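Est-ce qu'un robot sait débarrasser une table ?

12 mai 2019

Tout est parti d'une discussion avec Jirayu Onsri, qui déteste débarrasser autant que moi. Il soutient que d'ici peu, une machine fera ça pendant qu'on boit le café. Moi j'ai envie d'y croire, alors depuis janvier je passe mes soirées à bricoler en simulation (et je m'amuse comme un gosse !).

Le principe est simple : un bras articulé virtuel, une table en bois, un objet à saisir et à poser ailleurs. J'ai lancé 235 essais la première fois, puis 2 661 en laissant tourner mon vieux PC toute une semaine. Un humain de quatre ans réussirait presque à tous les coups. Mon bras, lui, a mis un temps fou à comprendre où s'arrêtait le plateau.
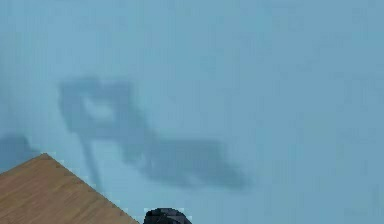
Le coin de la table, et une grande ombre floue sur le fond bleu-gris.

J'adore ce genre de vue, parce qu'on mesure tout ce que la machine doit deviner. Une tache sombre, est-ce un objet ou une ombre ? Nous, on ne se pose même pas la question. Un programme, si, et il peut très bien essayer d'attraper du vide.

Alors, les corvées ? Pour le linge, je n'y crois pas encore, un torchon froissé change de forme sans arrêt. Pour trier des pièces rigides en atelier, toujours les mêmes, là oui, je signe tout de suite. La vaisselle, c'est entre les deux, et c'est ça qui me passionne !

Prochaine étape : 20 positions de départ différentes, et des verres. Jirayu a parié un dîner. Je vous raconterai.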